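3.2 Collection sessions

The data were recorded by students in the second-year manipulation course during the February project block. Teams of two shared a pair of hand-held grippers, one for each hand, and took turns as operator and note keeper. We chose hand-held devices over teleoperation so that students with no robot experience could record usable demonstrations on their first afternoon. Marlies Frei and Gareth Tunstall ran the sessions and checked the calibration of each pair before work began.

The box task was the first one assigned. The operator sits on a chair with an open box on the floor and takes objects out with either hand or with both. Students were free to pick the order of the objects — we gave no script beyond the start and end positions of the hands. Each gripper carries a square fiducial marker on its back (Figure 2).

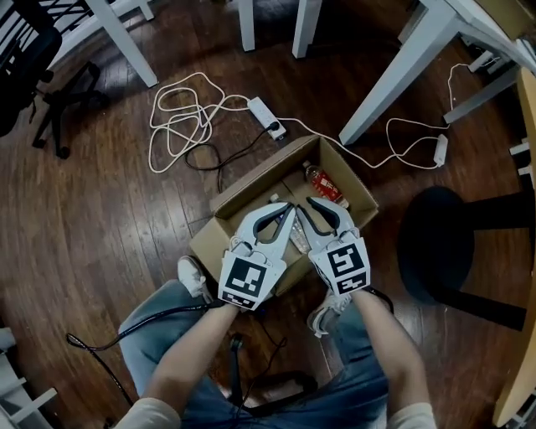
Figure 2. Box task from the operator's viewpoint, with both grippers over the open box and two plastic bottles inside.

Over the whole block the teams recorded 3,782 demonstrations. After each session the note keeper went through the recordings and flagged any with a lost marker, a dropped object or an early stop. A second team then reviewed the flags without seeing the first team's notes. Where the two disagreed, Malathi Gounder made the final call. This left 3,442 demonstrations for training.

Most of the rejected recordings came from marker loss, which happened when an operator turned one wrist too far inward while reaching deep into the box. Teams that noticed this early began to tilt the box toward themselves. We did not forbid the change, but we logged it, and 181 of the retained demonstrations carry a "tilted" label. Section 4.1 reports results with and without them.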